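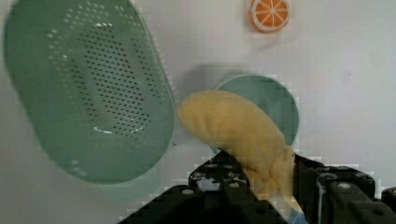 Darragh Mac Mathúna
Probert 생활도구연구실 연구원 (교신저자)

그림 1. 초록색 타공 소쿠리와 노란 장난감 바나나, 뒤쪽의 둥근 초록색 그릇류.

3. 소쿠리와 모형 과일: 놀이 주방의 정리 단위

3.1 왜 소쿠리인가

놀이 주방 연구에서 그릇은 대체로 배경 취급. 선행 논의는 모형 음식의 종류, 역할놀이 대사, 또래 간 협상에 집중되어 있고 담는 도구는 부록의 물품표에 한 줄 들어가는 정도다. 본 절은 순서를 바꾼다. 먼저 그릇, 그 다음 과일. 정리 시간에 아이들이 실제로 손을 뻗는 순서가 그랬기 때문이다(2.4절의 예비관찰 기록 참고).

소쿠리를 따로 떼어 다루는 데에는 형태상의 사정도 있다. 그림 1의 소쿠리는 은은한 세이지 그린의 플라스틱 제품으로, 바닥이 납작한 타원형이고 작은 물빠짐 구멍이 타원을 따라 촘촘한 줄로 나 있다. 바깥쪽으로 가면 구멍 간격이 느슨해진다. 이 두 구역의 차이를 이하에서 '조밀부'와 '산개부'로 부른다. 용어는 Merutham 분류안에서 가져왔으나 원안은 원형 바닥만을 상정한 것이어서 타원형에 맞게 고쳐 썼다.

구멍은 놀이에서 두 가지로 쓰인다. 하나는 물빠짐의 흉내. 씻는 시늉을 하고 탈탈 턴다. 다른 하나는 들여다보기. 후자는 당초 코딩표에 없던 항목이고 예비관찰 후 추가함. 산개부 쪽에 눈을 대는 경우가 많았는데, 조밀부는 바닥이라 얼굴을 넣어야 하고 산개부는 옆으로 들면 그만이다. 손잡이 유무에 따른 차이는 이번에 보지 못했다. 후속 과제.

3.2 물품 구성

Millitz 놀이방과 Clumivbridge 놀이방 두 곳. 모형 식품은 합쳐서 121점, 담는 도구는 13점. 담는 도구에는 소쿠리, 접시, 뚜껑, 얕은 대접이 들어간다. 접시와 뚜껑의 구분은 까다롭다. 그림 1에서 바나나 뒤로 보이는 둥근 초록색 물건만 해도 접시인지 뚜껑인지 이 각도로는 정하기 어렵고, 아이들도 이런 원반형 물건을 접시로 썼다가 곧 뚜껑으로 쓴다. 따라서 코딩에서는 둘을 '원반형'으로 묶었다. 묶은 결과 평정자 간 다툼은 줄었지만 덮기 행동과 받치기 행동이 한 칸에 들어가는 문제가 생겼다. 이 점은 5절에서 다시.

모형 식품은 과일류와 그 외로만 나누었다. 과일류 안에서는 통째 모양(바나나 등)과 조각 모양(오렌지 단면 등)을 구별한다. 그림 1 위쪽의 주황색 조각이 조각형의 보기다. 동그란 면에 흰 줄이 방사형으로 뻗어 알맹이를 나누고, 가장자리로 옅은 껍질 선이 돈다. 통째 모양의 보기는 같은 그림의 바나나. 연한 버터색에 가까운 노랑, 한쪽 끝이 둥글고 완만하게 휘어 있다.

색은 별도 변인으로 두지 않았다. 다만 초록 계열의 그릇과 노랑·주황 계열의 과일이 함께 있을 때 아이들이 색 이름으로 물건을 부르는 일이 잦았음. "초록이에 노란 거 넣어" 같은 발화. 물건 이름이 아니라 색 이름이 정리 지시어가 되는 셈이고 이는 교사 발화에서도 나타난다.

3.3 절차

정리 시간은 자유놀이 종료 직후 시작한다. 교사가 정리를 알린 때부터 마지막 모형이 바닥이나 상판을 떠날 때까지를 한 회기로 본다. 회기당 관찰자 두 명, 한 명은 그릇을 따라가고 한 명은 과일을 따라간다. 보통은 아이를 따라가지만 본 연구는 물건을 따라간다. 물건이 아이 손을 옮겨 다니면 관찰자도 같이 옮긴다. 해보면 꽤 바쁘다.

기록 단위는 '담기 사건'이다. 모형 하나가 그릇 안에 놓이고 손이 떨어지면 한 건. 손이 떨어지지 않은 채 다시 꺼내면 건수에 넣지 않는다. 여러 개를 한꺼번에 쏟아 넣으면 개수와 관계없이 한 건으로 하되 비고란에 '쏟음'으로 적는다. 분석에 들어간 담기 사건은 모두 227건. 이중 100건이 소쿠리에서 나왔다. 나머지는 원반형과 대접에 나뉘며 두 범주의 세부 건수는 원반형 묶음 문제가 해결될 때까지 제시하지 않는다.

8월 회기는 Clumivbridge 쪽 모형 세척 일정과 겹쳐 일부 물품이 빠진 채 진행됨. 빠진 것은 대부분 과일 외 식품이어서 과일류 분석에는 포함시켰다.

3.4 관찰 결과: 담는 순서와 자리

바나나가 말썽이다. 휜 모양 탓에 소쿠리 안에서 눕는 방향이 정해지지 않고, 먼저 넣으면 나중 것들이 그 위에 얹혀 굴러 내리고 나중에 넣으면 벽에 기대 선다. 아이들의 해법은 두 갈래였다. 옆면의 곡선에 맞춰 바나나를 붙여 눕히는 방식, 그리고 맨 위에 가로로 걸쳐 '뚜껑처럼' 쓰는 방식. 앞의 것은 타원형 바닥에서 더 자주 관찰되었다. 둥근 대접에서는 거의 걸치기. 타원의 긴 변이 바나나를 받아주는 것으로 해석하나 표본이 작아 단정하진 않겠다.

조각형은 반대로 조용하다. 납작하니 어디든 들어간다. 대신 잊힌다. 큰 모형 밑에 깔리거나 상판에 남아서 정리 끝 무렵에야 발견되는 경우가 있었고, 이 때 아이들은 소쿠리를 다시 가져오지 않고 가까운 원반형 위에 올려두는 쪽을 택했다. 정리의 마무리가 '제자리'보다 '가까운 자리'로 기운다고 볼 수 있다. 교사 면담에서도 비슷한 말이 나왔다. "오렌지 조각은 접시에 있으면 그냥 둬요. 차려진 것 같으니까."

이 답변은 생각할 거리를 준다. 접시 위의 조각 하나는 정리된 상태로도, 차려진 상태로도 읽힌다. 소쿠리 안의 바나나는 그렇지 않다. 소쿠리에 든 것은 씻을 것이거나 치운 것이지 먹을 것으로는 잘 읽히지 않는듯 하다. 그릇이 과일의 놀이 속 단계를 정해주는 것이다(씻기 전, 씻은 뒤, 상 위). 두 놀이방 모두에서 이 구분이 보였으나 Millitz에서는 소쿠리를 모자로 쓰는 유행이 한동안 있어 해당 기간의 자료는 따로 표시해 두었다.

3.5 소쿠리를 비우는 행동

담기만큼 비우기도 중요한데 기록이 성글다. 뒤집어 한번에 비우는 경우와 하나씩 집어내는 경우로 나누었고, 전자가 놀이 시작 때, 후자가 상차림 도중에 몰린다. 뒤집은 소쿠리는 바닥의 조밀부가 위로 오면서 새로운 놀이판이 된다. 구멍에 손가락 대보기, 그 위에 모형 올리기 등. 구멍이 작아서 모형이 빠질 일은 없지만 아이들은 빠지는지 계속 시험해 본다.

비우기 사건의 코딩 기준은 Probert 내부 지침 초안을 따랐고 평정자 간 일치도는 표 4에 넣었다. 쏟음과 뒤집기의 경계가 애매하다는 지적이 있어 기준 문구를 한 차례 수정함. 수정 전 자료는 수정 후 기준으로 전부 다시 코딩했다.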